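Comic-Making Night Comes Back to the Naidoo Branch Library

28 January 2019

The kids have been asking since October, and now there is an answer: comic-making night is coming back to the Naidoo Branch Library, and it's going to be bigger than last time. The new run starts in two weeks in the upstairs activity room, it's free, and children from first grade up can take part as long as a grown-up stays in the building.

If you missed the first run, the idea is simple. Each child (or pair of siblings, or parent and child, whatever works) comes up with a character, gives that character a problem, and draws an eight-page comic. The library scans the pages, prints them, staples them, and puts them on a real shelf with real call numbers. People check them out, too! Last fall's comics were borrowed 256 times before the holidays, which is better than some of the new hardcovers did.

"I thought we'd get a dozen kids and a lot of capes," said Nam-gil Ban, the children's librarian who runs the evenings. "We did get capes. We also got a mail carrier who can talk to fog, and a grandmother who is only strong on stairs. I could not have made those up."

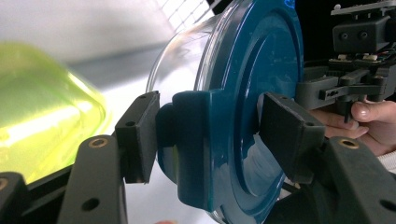

Ban draws a little himself and says he is slow at it, so he leaves most of the teaching to the kids who have done it before. Several of last year's artists are returning as helpers. They'll sit at the ends of the tables and show newer kids how to rule a page into panels, how to leave room for the speech balloons before drawing the heads, and what to do when an arm comes out too long. (Make it a stretchy arm. That has been the official advice from the start, and it has produced at least two new heroes.)

The biggest hit of the first run was Rulletti, a traveling chef who rolls downhill into trouble and fights crime with whatever is left over from lunch. Rulletti was invented by a pair of sisters, ages seven and ten, who argued for a whole evening over whether he should have a mustache. He has one on the odd-numbered pages. Readers love him, and a second Rulletti adventure is already in pencil. The sisters would say only that it involves a ferry and a great deal of soup.

Close behind was Trirnavix, a three-headed space dragon whose heads vote on everything. The younger kids in particular went wild for Trirnavix, and for a while half the comics being drawn had a guest appearance by at least one head. Ban put up a sheet where artists can say whether other people may borrow their characters, and nearly everyone said yes. That has led to some wonderful crossovers — a dragon delivering fog mail, for one — and the new run will end with a group comic in which any character on the sheet can turn up.

Money for paper, ink, and the long-arm stapler comes from the winter book sale, which brought in $561. Ban spent part of it on better markers. The old ones bled through the page and gave several villains a ghostly twin on the back, and although some of the artists liked that and worked it into the story, most did not.

Space is the one thing there isn't enough of. The activity room holds 60 people, counting parents, and the last evening in the fall was full before the doors were properly open. This time families are asked to sign up at the front desk or by phone. There will be two sittings each evening, an early one for first through third grade and a later one for everybody older. Brothers and sisters who want to work together can pick either sitting.
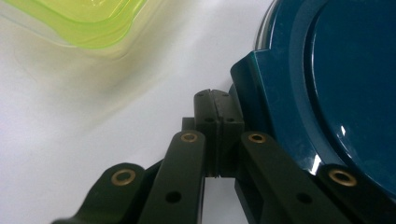
No drawing skill is needed, and that goes for parents as well. One of the nicest things about the fall evenings was seeing how many adults picked up a pencil after 10 minutes of saying they couldn't draw. One father who came along only to drive ended up finishing a comic about Gison, a sleepy sidekick who saves the city by being in the way. It has been checked out 18 times, and his son has asked him, very politely, for a sequel.

Children who would sooner write than draw are welcome too. Ban keeps a tray of story cards from kids who have a plot and no pictures, and artists who are stuck can take one. Both names go on the cover. He's also hoping for a few more readers-aloud, as each evening closes with somebody standing up and performing a finished comic, voices and sound effects included. Last year's best explosion noise came from a first grader who had barely said a word until then, and the whole room clapped.

All the comics from the first run are on the low shelf beside the picture books and can be borrowed for two weeks like anything else. The Rulletti one has a waiting list, so ask at the desk. A second copy is being printed now, with the mustache question left exactly as the artists wanted it.

Sign-up sheets are out already. Bring an idea if you have one, or just a name for a hero, or nothing at all. Pencils, markers, and paper are provided, and parents are asked to bring a snack for their own child and to keep drinks off the drawing tables. Finished comics will go on the shelf the week after the last evening, and the artists get to stamp the first due date themselves.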